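# Chapter 9: Who Runs the Hall?

Somebody has to order the hose. That sentence is the whole subject of this chapter, and if you find it dull you're in good company, including most of the people who have ever been elected to do it.

A rural fire brigade has two chains of command. The first is the one you see on the road, with a captain, lieutenants and a great deal of shouting. The second meets in a back room at the hall, keeps minutes, and decides whether the first one gets new boots. Students who arrive in this course from the operational side tend to know the first chain by heart and have trouble naming a single person in the second. By the end of the chapter you should be able to draw both on one sheet of paper and mark the spots where they run into each other.

We'll work mostly from the Pokville brigade, which has the virtue of having written everything down. Its constitution runs to 19 pages, three of them on who may hold a key to the bar fridge. Pay attention to those pages. They were amended more often than the section on mutual aid. 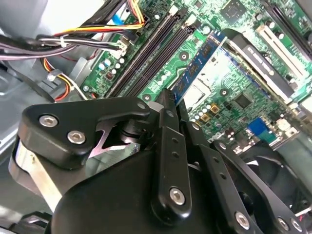
*Figure 9.1. Gripper above a green motherboard in an open desktop computer.*

## 9.1 Two hats, one head

In a brigade of any size, the same people end up in both chains. Nicanor Aguirre was Pokville's deputy captain and its secretary in the same year, so he spent his evenings writing letters of complaint to himself. He answered them, too, and the replies are on file. They're noticeably shorter than the complaints.

This is called **dual office**, and most constitutions permit it up to a point. The usual limit is that the captain can't also chair the meeting that reviews the captain. Pokville added this clause in July, after a review in which the captain was found to be doing very well.

Before going on, read the extract from the minutes below. Note who moves each motion and who seconds it.

> **2018-09-07.** Moved K. Türkmen, seconded B. Brandão, that the brigade join the Restetell district association at a fee of $100 per year. Discussion. T. Quách asked what we would get for it. B. Brandão said a seat. T. Quách asked what kind of seat. Carried.

The question about the seat deserved a better answer than it got. A district association may offer a voting delegate, a non-voting observer, or a chair near the urn, and the three are worth very different amounts. Kevser Türkmen went to her first meeting believing she had a vote. She raised her hand for two motions before the delegate from Turow leaned across and explained, kindly enough, that she was there to listen.

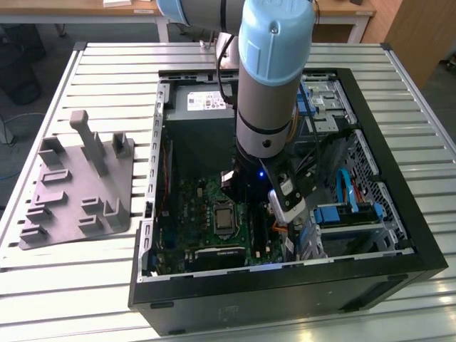 Once a brigade does have a voting seat, it has to decide how that vote is used. A delegate may be **instructed**, meaning the members settle the vote beforehand, or **free**, meaning they hope for the best. Huamán instructs its delegates on every item. Its meetings run late, and its delegates have been known to vote against an amendment they had drafted themselves.

Free delegates get home earlier. They also have to stand up at the next general meeting and account for what they did, and Section 9.3 looks at how Aníbal Cabrera managed this after the vote on shared tankers.

## Before you read on

- Find the constitution of a brigade near you. Who can call a special meeting, and with how much notice?
- Which offices may be held by one person at once? Which may not?
- If the captain and the chair disagree over a purchase, whose signature does the bank want?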